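Ticket 2421, Hanen teleoperation set, site Birnasdale
Opened by: Mbali Venter
Status: waiting for reply

Since the update in September, the gripper lags when I teach the drawer task by remote control. Of 38 demonstrations, I had to discard 3. The delay shows in the log as 233 ms. Before the update I did not notice any.
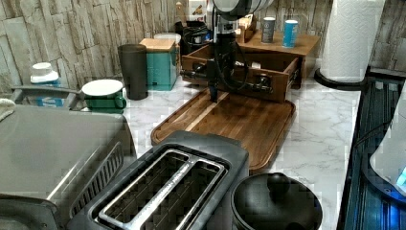

My question is if the lag comes from the leader arm or from the network. I restarted both and changed the port, with no difference. It disturbs me most at the low position, when the gripper is down at the open drawer and its tip is just above the back edge of the cutting board. There I must correct very slowly.

Reply, Nokuthula Mabaso:
Please set the smoothing filter to off, record one more demonstration and attach the log.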